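Stories > Short Fiction > Slow Hands

Slow Hands
6 min read

By the time I got to Uveldale they had 3,707 goes saved, and every one of them had been done by somebody under thirty. You could tell, too. I watched a few of them played back on my first morning and the arms went at those envelopes like gulls at a bag of chips.

"They're good," said Eliseo Nava, who had hired me over the phone without asking my age. "They're just all the same kind of good. Have a seat."

I had sorted post at the Naltutar depot for most of my working life, first by hand and later standing next to the machine that did it faster. So you'd think I would have come in with my arms folded. I didn't! I was so excited I'd put my good cardigan on.

You sit with a handle in each fist, and whatever you do with your hands the arms do too, over on the other side of the glass. Open your finger and thumb and the gripper opens. Lean in and it leans in. It took me most of the morning to stop moving my head about as well. The arms were no help there, they haven't got heads, but my neck wouldn't be told.

The job was envelopes into the yellow tray, standing up if you could manage it, and leave the toys alone. The toys got moved between goes so that Pai wouldn't learn the room by heart. Pai was what they called the learning part, the bit that watched all of us and tried to work out what we had in common. I said good morning to it every day, and by the second week Eliseo was saying it as well. 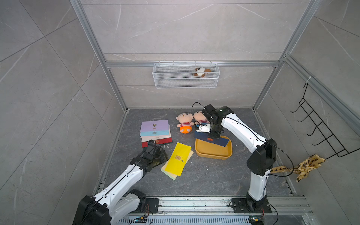

What I found hard was letting go. Any fool can pick up an envelope. Letting go of one so that it stays where you've put it, that's a different business, and at Naltutar we'd had a word for people who couldn't do it, though I won't write it down here. You bring the edge down until it touches. You wait. You feel it take its own weight, and then you open your hand a very little.

Only there was no feeling in the handles. I had to do it all by eye, watching for the moment when the paper stopped bending and began to stand. The first day I dropped 8 in a row. They slid down flat in the tray and I said sorry to each of them out loud.

"Don't wipe those," I told Eliseo, when I saw his hand go to the keys.

"They're failures."

"They're me finding out. Doesn't it want to know how you get one back up again?"

He thought about that for so long that his tea went cold. Then he took his hand away, and for the rest of the day we did nothing but knock things over and set them right. I'd tip one, wait, go in low with the left arm, nudge the bottom edge, catch the top with the right. Lovely work. I can't remember when I last enjoyed an afternoon so much. I did one with a card stuck to the back of it, one with the flap lifting, one upside down. I asked if we could try it with a rubber band on and he ran down two flights to find me one.

He also put up the view from the wrist, which I hadn't known I was allowed to see. It was like being given spectacles. There was the stone floor with all its little veins, and the dolls fallen on their faces, and between my own two black fingers the next envelope, close enough to read the seal if it hadn't been in such curly writing.
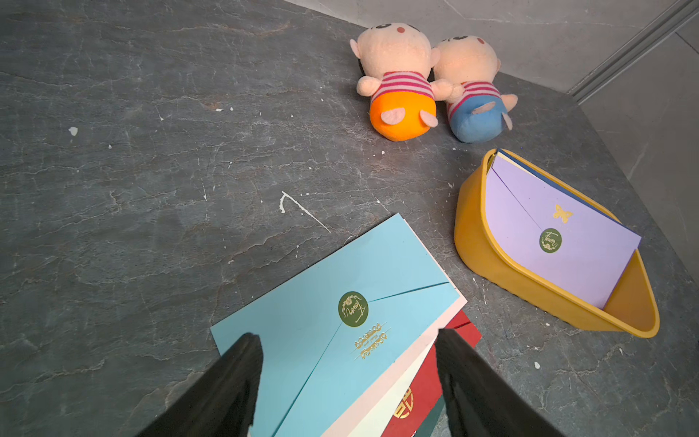
From the wrist: the lavender one standing in the tray, gold butterfly near the top.

In May they took the handles away from me and let Pai have a turn.

The man from Torden came to watch, with his coat still on. I stood at the back. The right arm went out over the pile in the quick greedy way it had learned from the young ones, and I thought, well, there we are, that's that. It took hold of a blue envelope, swung it across, brought it down.

And it stopped.

"Has it crashed?" said the man from Torden.

"No," said Eliseo. "Wait."

The edge was touching. The paper bent a touch, and straightened, and the gripper opened by no more than the thickness of a fingernail — and the envelope stood. I made a noise. I'm told it was quite a loud one.

It did 92 out of a hundred that day. Of the ones that fell, it went back for every single one, in low from the left, and nudged.

The man from Torden asked whose idea the pause was, and Eliseo pointed at me with his whole arm, like somebody directing traffic. I was asked if I could come back and do parcels. I said what size, and had they got any with string.

Comments

marrowfat: "They haven't got heads, but my neck wouldn't be told" is exactly me learning to reverse a trailer. More of her please.

Dilys P: My mum was a sorter and she read this twice. She wants to know what the Naltutar word was.

oldtin (2/24/18): Really liked the bit about keeping the dropped ones. I'd read the parcels story tomorrow if you wrote it tonight.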